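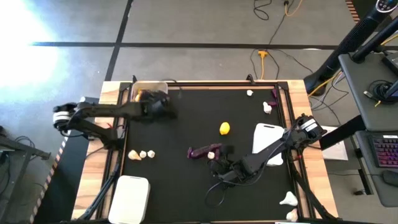 Tianyou Shen asked at the first review whether a learning system needs more examples or more careful ones, and said that a team with one table and one term could not afford to leave the question open. The project described in this report was planned around that remark. It set out to collect a body of demonstrations for a two-arm tabletop task, to record how each one was obtained, and to compare policies trained on different parts of the collection.

Project title: Gathering Demonstrations for Two-Arm Sorting of Kitchen Items
Report submitted: August 24, 2019

1. Purpose

The aim of the project was to produce a usable set of examples from which a policy could learn to pick up small food-shaped items and place them in a bin. The department has supported work on grasping for several years, but earlier student groups used scripted motions, and their recordings were of little use for training. The present group was asked to provide material that later groups could build on, together with a written account of the procedure.

The task was kept narrow on purpose. An episode begins with items spread over the mat and the bin in place. The operator guides both arms until the item named in the instruction has been put in the bin, and the arms are then returned to their rest positions. Each episode carries one instruction and one target item.

2. Work area

All episodes were collected at a single station. The two arms are mounted on opposite sides of a black mat enclosed by an aluminum frame, and the frame is clamped to a wooden table. The items used include an eggplant shape, a lemon, garlic bulbs and several smaller pale pieces. A white cutting board is also present in part of the collection. It serves as an obstacle in some instructions and as an intermediate resting place in others.

The dark mat was selected after a short trial with a lighter surface. On the lighter surface the pale items were difficult to separate from the background in the recorded video, and reviewers disagreed about whether a grasp had been completed. After the change, disagreements of this kind became rare. The garlic bulbs remained the hardest items to judge when one was partly covered by a gripper.

3. Recording software

Operator commands, joint positions and video were recorded with Skener, a logging program written by a previous group and revised for this project. Skener stores one folder per episode and refuses to close the folder until the operator has entered an outcome. Three outcomes are allowed: complete, incomplete and discard. The third is reserved for faults in the equipment or in the recording and may not be used to hide a poor attempt.

Two revisions to Skener should be noted by future users. The clock used for the video streams was separated from the clock used for the joint positions in the earlier version, and the two drifted apart during long sessions. Both streams now take their time from one source. In addition, the instruction text is now chosen from a fixed list. Free typing had produced several spellings of the same instruction, and these had to be merged by hand.

4. Collection procedure

The group set a target of 1,000 episodes. Operators worked in pairs. One operator guided the arms while the other read the instruction, rearranged the items between episodes and entered the outcome. The roles were exchanged at the end of every block.

Item positions were drawn from a layout sheet prepared in advance by a small program named Plada. The program divides the mat into cells and assigns each item a cell and a rotation. Before its introduction, operators had placed the items by habit, and a review of the early material showed that the target was nearly always set down within easy reach of the right arm. A policy trained on that material did not use its left arm in any test. The early episodes were kept in a separate folder and are not part of the final set.

Operators were given the following written rules:

Read the instruction aloud before moving either arm.
Do not touch the items by hand once recording has started.
If a grasp fails, try again in the same episode and let the failed attempt stand.
Stop the episode if a cable catches on an arm or an item, and enter it as a discard.
Return both arms to rest before closing the folder.

The third rule was the subject of much discussion. Some members of the group preferred to restart after a failed grasp so that the examples would show only direct motions. The rule was kept on the advice of the supervisor, who pointed out that a policy which has never seen a recovery has no example to follow after its own mistakes.

5. Size and condition of the collection

The target of 1,000 episodes was reached in recording. After review, 929 were accepted into the final set. Of the episodes removed, 33 had been entered as discards at the table, and the others were withdrawn by the reviewers. The most frequent ground for withdrawal was a mismatch between the instruction and the item placed in the bin, usually involving the garlic and one of the smaller pale pieces. Missing video from one of the streams was the next most frequent.

Every accepted episode was viewed in full by one member who had taken no part in recording it. A sample of 100 was then viewed by a second member. Where the two reviewers disagreed, the episode was discussed and the written definition of a complete episode was adjusted. The definition now states that the item must be released and must remain in the bin until the arms have come to rest. An item leaning over the rim of the bin does not meet the definition.

6. Training comparison

Two policies were trained with the same settings. The first, called Qiu in the project files, used the whole accepted set. The second, called Torside, used only those episodes in which the first grasp was successful. Both were tested on layouts that did not appear in the training material.

Torside moved more smoothly and finished sooner when its first grasp held. When the grasp slipped, it commonly continued toward the bin with an empty gripper and opened the gripper over the bin. Qiu was slower to begin closing its gripper and sometimes paused above the item, but it returned to a dropped item in many of the test episodes. Neither policy dealt well with an item resting against the inside of the frame, where there was little space for the gripper.

The group regards these observations as preliminary. The two training sets were not equal in size, and part of the difference may come from that alone. A fair comparison would require Qiu to be trained again on a reduced set matched to the other.

7. Difficulties

Operator fatigue affected the material more than had been expected. Episodes late in a session contain longer pauses and more corrections, and the effect is visible in the joint records. Sessions were shortened during the second half of the project, and a break was required between blocks.

Differences among operators also left a mark. One operator consistently approached long items from the side, while the others came from above. Both approaches are valid, but the policies at times began one and ended with the other. The operator's initials are stored with every episode so that this can be studied further.

Lighting in the room was not controlled. Light on the floor and on the table changed through the day, and no attempt was made to correct for it. The time of recording is available in each folder.

8. Recommendations

The group that takes over the station in September is advised to prepare all layout sheets before the first session and to review the first block in full before recording a second. More layouts with items close to the frame should be included. Instructions that require both arms to handle the same item were left out of this project and would be a suitable extension.

The accepted set, the separate folder of early episodes, the layout sheets and the current version of Skener have been placed on the department's storage. The review notes are kept in the same location, filed by block. Requests for access should be made to the project supervisor.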